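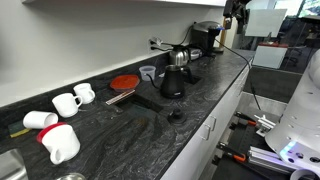 Mugs and washing-up sponge on the kitchen counter

About Tratness College

Tratness College is an independent college for adults who wish to return to education. We teach English, mathematics, bookkeeping and office skills to students aged nineteen and over, most of whom study alongside paid work or the care of a family. The College is governed by a board and is run as a charity. Any surplus made in a year is spent on teaching, on books and on the bursary fund.

Our history

The College began as an evening class in bookkeeping, taught by Nkechi Babalola in two rented rooms above a printer's shop on Garnell Street. The first students were shop owners and market traders who kept their own accounts and wanted to keep them properly. Several asked for help with written English as well, and a second class was opened the following March.

As numbers grew, the College moved to Mersha House, a former insurance office which it has occupied ever since. The ground floor holds reception, the library and the examinations room. Classrooms are on the first and second floors. The old strongroom in the basement is now the archive, where registers from every year of teaching are kept, including the first, which is written in pencil.

Daytime courses were added later, at the request of students who worked night shifts at the hospital and the bus depot. They now make up more than half of our timetable.

The College today

There are 670 students enrolled across all courses, taught by a staff of 54. Classes are kept small and each is led by the same tutor throughout the year. A student who misses a class because of a change of shift may attend the matching session at another time that week, provided that the tutor has been told.

Courses are offered at three levels. Students joining us sit a short written assessment and then meet a member of the admissions team to agree where they should start. The assessment cannot be failed. It is used only to place students in a suitable group, and a student who feels that the placing is wrong may ask for it to be looked at again within the first 2 weeks of term.

The Vonden Library

The library is named after the Vonden family, whose gift paid for its shelving and for the first collection of reference books. It holds textbooks for every course taught at the College, a large section of fiction for adult learners, and daily newspapers. Students may borrow up to 9 items at a time. Former students may continue to use the reading room without charge, and many do so while preparing for professional examinations.

Quiet study desks may not be reserved. Group tables can be booked at the library desk on the day.

Our people

Principal: Ese Igwe. Mrs Igwe joined the College as a tutor in mathematics and was head of that department before her appointment as Principal. She continues to teach one evening class.

Deputy Principal and Head of English: Garba Shehu. Mr Shehu is responsible for the curriculum and for the training of new tutors.

Head of Student Services: Hadiza Olaniyan. Ms Olaniyan's office deals with admissions, bursaries and requests for additional support, including extra time in examinations and large-print course papers.

Chair of the Board: Binta Fashola. Ms Fashola studied bookkeeping at the College before qualifying as an accountant.

Fees and bursaries

Fees are charged by the course and may be paid in full at enrolment or in monthly instalments. Students who receive certain benefits, or whose household income falls below the level set by the Board, may apply for a bursary covering all or part of the fee. Applications are treated in confidence and are not seen by teaching staff.

Examination entry fees are charged separately. Course books may be borrowed from the library for the length of the course, and students are not required to buy their own copies.

How we are governed

The Board meets once each term. It approves the budget, appoints the Principal and receives reports on teaching, attendance and examination results. Two of its places are held by current students, who are elected by their fellow students and serve for one year. Minutes of Board meetings may be read in the library on request.

The College's complaints procedure and its policy on equal treatment are available from reception in printed form. Both were last approved by the Board on 21 Nov 2024.

Visiting us

Prospective students are welcome to visit Mersha House during term time and to sit in on a class by arrangement with Student Services. There is step-free access from the rear courtyard and a lift to all teaching floors. Visitors are asked to sign in at reception on arrival.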